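Februar, Werkstattbuch, kurz nach 16 Uhr

So, der Umzug in die hohe Halle ist durch, zumindest auf dem Papier. Die Regale von Brusenell stehen, die Packtische stehen auch (einer kippelt, da muss noch ein Stück Filz drunter), und ich bin heute den ganzen Tag zwischen Kartons herumgelaufen und habe versucht, ein System zu finden. Genivaldo Evangelista hat vorne angefangen, ich hinten, getroffen haben wir uns irgendwann bei den Füllmaterialien und dann erst mal Kaffee gekocht.

Die Kartons aus der alten Packecke sind gemischt, da ist alles Mögliche dabei: welche von Paser, welche ganz ohne Aufdruck, ein paar mit chinesischer Beschriftung an der Seite. Ich hatte erst überlegt, alles nach Lieferant zu sortieren, aber das bringt uns beim Packen gar nichts. Also nach Größe! Die kleinen nach unten links, die mittleren auf Griffhöhe, die großen flach gefaltet an die Wand. Von der mittleren Größe sind noch 58 brauchbar, der Rest hat eingedrückte Ecken und geht ins Altpapier. 200 neue sind bei Roussel bestellt.

Und dann das Licht, mein Lieblingsthema. Am Packplatz kann ich die Etiketten endlich lesen, ohne jedes Mal zum Fenster zu laufen, das ist schon ein Riesenunterschied zum alten Raum. Weiter hinten im Gang wird es mir an den Regalen aber immer noch zu schummrig, gerade unten, wo die kleinen Kartons hin sollen. Vielleicht tausche ich die Reihen doch noch mal, mal sehen.

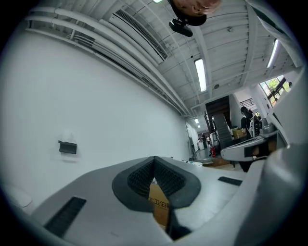

Packplatz, Blick nach oben: weiße Decke mit Leuchten, links Rohre und Lüftungsgitter

Die Lüftung müssen wir beobachten. Wenn sie voll läuft, wandern mir die Lieferscheine vom Tisch, heute zweimal passiert - ich habe jetzt eine alte Klebebandrolle draufgelegt, das geht erst mal. Genivaldo meint, man könnte den Tisch 30 cm Richtung Gang rücken. Probieren wir morgen früh aus, bevor die Stunness-Lieferung kommt und wieder alles vollsteht.

Noch offen: Filz für den Tisch, Beschriftung für die Regalböden (bitte groß, ich habe meine Brille ständig woanders), Cuttermesser zählen und an einen festen Platz hängen. Den Handabroller mit der verbogenen Klinge bitte nicht mehr benutzen, der liegt in der Kiste unter der Werkbank und wartet auf ein Ersatzteil.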